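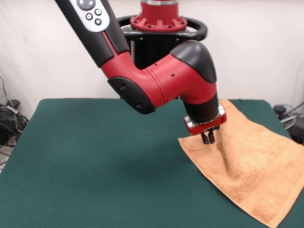 Gudrun Wunderlich wrote to me that a second arm is the wrong thing to buy, and that I should first put money aside for gripper fingers and cables. I think she is half right. My budget until June is 900 dollars, and the fingers from Shukla cost 21 each, so 13 pairs would eat more than half of it. For towels I need maybe two pairs – the felt for the table is already paid. The rest I keep for shipping from Droltport. I still wait for their offer.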